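Handout 3: Sequencing two hands in one task

Reading before lab: the task file in the Eloline repo and the first half of the planner notes. Bring a laptop with the simulator already built. The build is slow on the lab machines.

The drawer task uses both hands. The left works at the drawer and the right holds the red-capped object. In the planner these are two separate chains with one shared clock, and most of the bugs you will meet come from the clock.
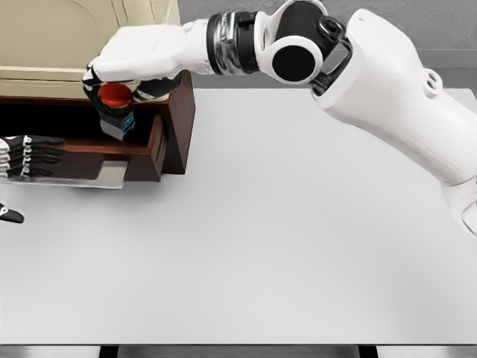
Devley Quan
Lab instructor, Robot Software, Hinenham

## 1. What the planner sees

The planner does not get pixels. It gets a state vector with 41 entries: joint positions for both arms and hands, the drawer position, and the pose of the object. The camera view is for you. Use it to check that the numbers mean what you think they mean.

Each hand runs its own small state machine:

- Left: `approach`, `hook`, `pull`, `hold`
- Right: `approach`, `close`, `lift`, `carry`, `release`

`carry` may start while the left hand is still in `pull`. `release` may not start until the drawer position passes the threshold in the task file. If you skip that check, the controller will open the fingers on schedule whether the drawer is open or shut.

## 2. Grasp checks

A closed hand is not proof of a grasp. Test contact on the thumb and on at least one finger, and test it over several steps in a row — a single step of contact is often noise from the solver. The default window is 22 steps.
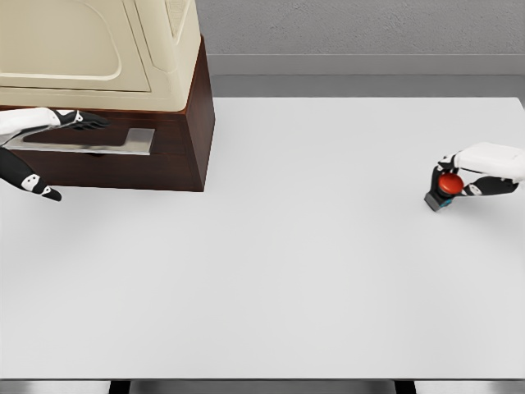 The same rule applies to the left hand, with one change. Fingers over a plate handle can pull it without a full pinch, so `hook` only needs finger contact. Don't require the thumb here or the state machine will sit in `hook` until the episode times out at 500 steps.

## 3. Logging

Log the state name of both hands at every step, plus drawer position and object height. Plot all four on one time axis. When a run fails, find the first step where the two state machines disagree about the drawer and work back from there.

## 4. To hand in (due end of September)

1. Your `release` guard, with a one-paragraph note on the threshold you picked.
2. One plot from a run that succeeded and one from a run that failed.
3. The seed for each run. Plots without seeds will be returned.

Change the contact window if you like, but say so in the note. Leave the arm gains alone for now — we get to them in the next handout, along with what happens when both arms want the same space above the drawer.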